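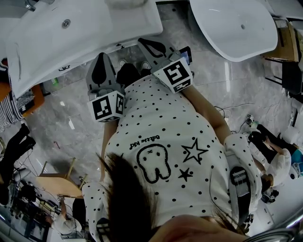

Planning and Budgeting for Hand-Held Gripper Stations

Facilities and Equipment > Robotics > Purchasing Guides > Hand-Held Gripper Stations

Issued by the Serkthorpe Equipment Planning Office. Revised 11th December.

This guide sets out the procedure for departments that intend to buy equipment for collecting manipulation data with hand-held grippers. It applies to new rooms, to additional stations in an existing room, and to the replacement of grippers already in service. It does not cover robot arms or mobile bases, which are purchased under the capital equipment procedure.

Departments should allow one full budget cycle. Requests received after the end of August are held for the following year unless the existing equipment has failed.

Before You Begin

The following should be at hand before the request form is opened:

- a list of the tasks to be recorded, agreed with the group that will use the data
- a floor plan of the room, with outlets, water points and doors marked
- the number of operators who will work at the same time
- the name of the budget line and its current balance

Requests without a floor plan are returned.

Step 1. Define the Station

A station is everything one operator needs in order to work without borrowing from a neighbor. For two-handed tasks, this means a left gripper and a right gripper, the marker blocks fitted to them, any display or recording device attached to the grippers, the cables, and the object or fixture at which the task is done.

Write the station down as a list and give each item its own line. A request for "gripper sets" is not sufficient, as suppliers do not agree on what a set contains. The Flarkier set, for example, is sold with both grippers and one pair of finger pads. The Pranley set includes the marker blocks but leaves the cables to the buyer.

State the shape of finger pad required for each hand. The two hands do not have to match. The operator at the sink has a teardrop-shaped pad on the left gripper and a loop-shaped one on the right, and a station of that kind needs spares of both types.

Step 2. Count Stations by Operators Working Together

The number of stations follows from the number of people working at the same moment. A department with two shifts and four operators on each shift needs four stations and a reserve.

For the reserve, add one complete station for rooms with up to six stations, and two for larger rooms. Reserve stations are stored assembled and calibrated. They are not to be used as a source of parts.

Step 3. Plan the Fixtures

Fixtures are the most commonly forgotten part of the budget. Household tasks call for household objects, and these take up floor space, have to be delivered, and in some cases have to be connected. A rectangular ceramic sink with a faucet is a heavy item. A second basin of a different shape gives more variety in the data but doubles the handling cost.

For each fixture, record:

- the purchase price, or the source if it is obtained secondhand
- the cost of delivery to the room itself, including stairs
- whether it will be connected to water or a drain
- the clear floor needed on the side where the operator stands
- how it will be disposed of at the end of the project

Fixtures that will not be connected may be charged to consumables. Fixtures that will be connected require approval from Building Services, and the charge for that work must be included in the request. Approval takes up to 60 days.

Seating should be listed here as well. Chairs and stools may serve as furniture, as task objects, or as a place to set equipment down between recordings, and departments tend to buy them for the first purpose only.

Step 4. Allow for the Floor

Operators working with a gripper in each hand look at their hands and at the task. They do not look at the floor. In a shared room, cables, boxes and the neighboring operator are all within a step or two.

The floor plan submitted with the request should show:

- the working position of each operator, drawn with arms extended
- the path of every cable from the gripper to the point where it is plugged in
- a walking route that does not cross any of those paths
- a storage area for boxes and packaging

Where a cable has to run across tile, include floor cable covers in the request. They are inexpensive and are often left out. Smooth tile also requires mats at any station where water will be used. Dark matte mats are preferred, as glossy tile can reflect the ceiling lights brightly - a point to raise with the data group before the color of the mats is settled.

Step 5. Obtain Quotations

Two quotations are required for each type of station. The Planning Office holds current price lists from Flarkier and Pranley. Barbosa supplies marker blocks, pads and mounting hardware but does not sell complete stations, and may be used as a second source for those lines.

At the prices in force on the date of this revision, the planning figure is $1,815 for each two-handed station. This covers the grippers, marker blocks, one attached display device, cables and a first set of spare pads. It does not cover fixtures, computers, software licenses or delivery.

Ask each supplier to state in writing:

- whether marker blocks are sold individually or only with the gripper
- whether the printed codes are unique across the whole order
- the lead time for pads and for complete grippers, given separately
- the length of the warranty and who pays for return shipping

The second item deserves attention. In a room with several operators, the marker blocks of one station are often in view of another. If two blocks carry the same codes, the tracking may confuse them, and the recordings may have to be discarded. The order should state that no code is to be repeated within the room, including the reserve stations.

Step 6. Budget for Wear

Pads wear out first. Cables follow, usually at the connector. Marker blocks last a long time if they are kept clean, but a scratched or stained code must be replaced and not retouched with a pen.

For a room in daily use, the Planning Office applies these annual allowances:

- finger pads: 32 for each shape in use
- cables: one full replacement for each station
- marker blocks: one spare for each hand
- straps and adjusters: as needed, charged to consumables

Stations used near water should carry twice the cable allowance. Departments that have kept their own replacement records for a full year may use those figures instead, and should attach them.

Step 7. Include Setup and Training Time

Labor is charged to the same request as the equipment. Each new station requires a setup session, in which the grippers are assembled, the marker blocks are fitted and checked, and a short test recording is made at every fixture. Each new operator requires a training session before recording begins.

Do not schedule both for the same day. A station that fails its check leaves the trainee with nothing to use, and the session is charged regardless.

The first 200 recordings from a new station are treated as trial recordings. They may be kept, but they are not counted toward the delivery target. The schedule attached to the request should show this period as a separate line.

Clothing does not need to be purchased. Operators may wear their own clothes, with closed shoes. Long hair and loose straps are to be kept clear of the gripper mechanism.

Step 8. Assemble and Submit the Request

The completed request contains the station list, the floor plan, the fixture list, two quotations, the wear allowance and the schedule, in that order. Totals are entered on the cover sheet only.

Add a contingency of one station at the planning figure. If the contingency is not spent within the budget year it returns to the central fund and cannot be moved to another project.

Requests are reviewed monthly. The department will be told of the result in writing, and no order may be placed before that notice has been received - this includes deposits and trial units.

On Delivery

Open every box in the presence of the person who will sign for it. Check the codes on each marker block against the packing list. Confirm that left and right grippers have been supplied in equal number, and that the pads match the shapes ordered. Shortages must be reported to the supplier before the equipment is moved to the working area.

Boxes are to be kept until the setup session is complete, and stored away from the operators' standing positions.

Questions about this procedure should be sent to the Equipment Planning Office through the request portal.

We use cookies to keep this site working and to understand how it is used. By continuing to browse, you accept our cookie policy. Accept | Manage settings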